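Zotadus two-arm tidy and sort unit: what it does on a shift

Print this page | E-mail this page | 14 shares | 6 comments

Updated September 19, 2026

Jornska has sold the Zotadus to workplaces with a lot of floor pickup for a while now, and most of the product pages you will find for it read like they were written by someone who has never had to clear a room at closing time. We resell it. We also service it, so we hear the complaints. What follows is what we tell buyers who call us.

What you get

The Zotadus is a white mobile body with two arms and a gripper on each. It comes with the charging dock, a simulation license for one site, and 90 days of phone support. Floor plates, spare finger pads and the second-year software plan are extra. The manufacturer's brochure lists the finger pads as "long life." Order spares.

It is meant for play centers, rental furniture stores, toy libraries, hotel family floors and similar places where loose objects end up on hard floors and have to be put back before the next group comes in. It will work on wood, tile and thin vinyl. It does not like rugs with fringe, and we will not quote for a site with deep carpet no matter what the brochure says.

What it replaces

Jornska says the unit "frees staff for higher-value work." We have asked them what that work is at a toy library and have not had a clear answer. At the Komarholm play center, one of our first installs, three people used to do the evening clear. There are still three people on the evening schedule. One of them now spends most of that hour on the Zotadus: setting up the room list, answering its stop alerts, and carrying off the things it has put in the "unknown" bin. The other two do what they always did, with a robot to walk around.

The backs are better, and we will give them that. Andri Kaufmann, who runs the evening team at Komarholm, told us the bending was the worst part of the job and there is a good deal less of it. He also told us his people were never asked whether they wanted to become robot minders, and that the pay grade did not move when the job did. If you are a manager reading this, have that talk before the crate arrives.

Setup and rehearsal

Every site gets rehearsed in simulation first. You send a floor plan and a list of the objects you expect, and the rooms are built with doors, furniture and things lying about. Then the robot runs its pickups there before it does any in your building.

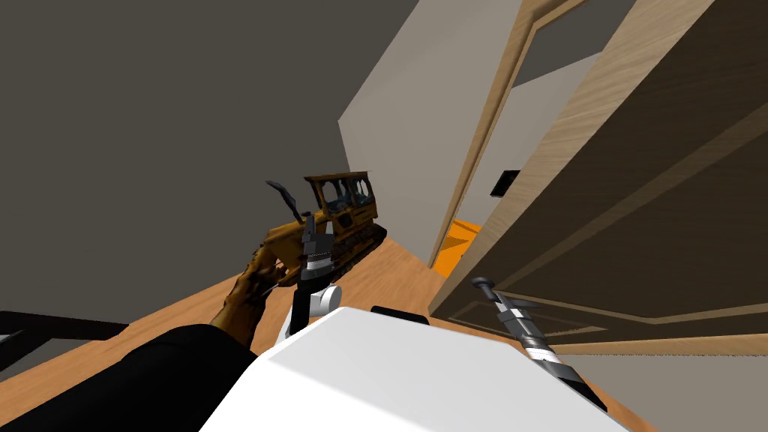
The rehearsal is worth paying for, but don't read too much into a high score. One customer was shown a result of 345 pickups without a drop and took it for a promise. Simulated toys do not have jam on them. Nobody's coat is lying over the thing you want. Ask for the list of failed runs as well as the good ones, and let the people who do the clearing now look at it. They will spot a missing object type faster than your vendor will, us included.

Plan on two people from your regular crew being away from their normal tasks during setup. Jornska's schedule assumes they can do both. They can't.

Where it struggles

Odd shapes. Anything long, curved or lumpy may be gripped well and then put down badly. Soft items get sorted by guesswork. Doors left half open slow it down, and it will wait for a person if it cannot decide whether there is room to pass.

Heavy toys with moving parts are a matter of luck. We suggest leaving these off the list and having a person lift them, at least until October, when the next software update is due. We have not tested that update and won't claim anything for it.

It also keeps a log of every stop and who cleared it. Some sites have started using that log to judge staff. It was made for fault finding and it is a poor tool for anything else. The setting can be turned off under Reports, and we turn it off by default on units we install.

Compared with the Sikora

The Sikora has one arm and a smaller body. It is slower and it asks for help less often, mostly by attempting less. For a single room we would probably sell you the Sikora. For nearly 3000 square feet or more, the Zotadus starts to make sense, provided you count the minder's hour as a cost.

Ordering

Part number 568 is the full unit with dock. Site visits are free inside our delivery area. We don't sell this unit without a visit, and we ask to meet the evening crew while we are there.

E-mail a friend | Print this page | Comments (6)

Related items
Sikora one-arm pickup unit
Spare finger pads, set of eight
Dock floor plate, hard floors only
Zotadus second-year software plan
Recent: Staff schedules after an install, notes from Komarholm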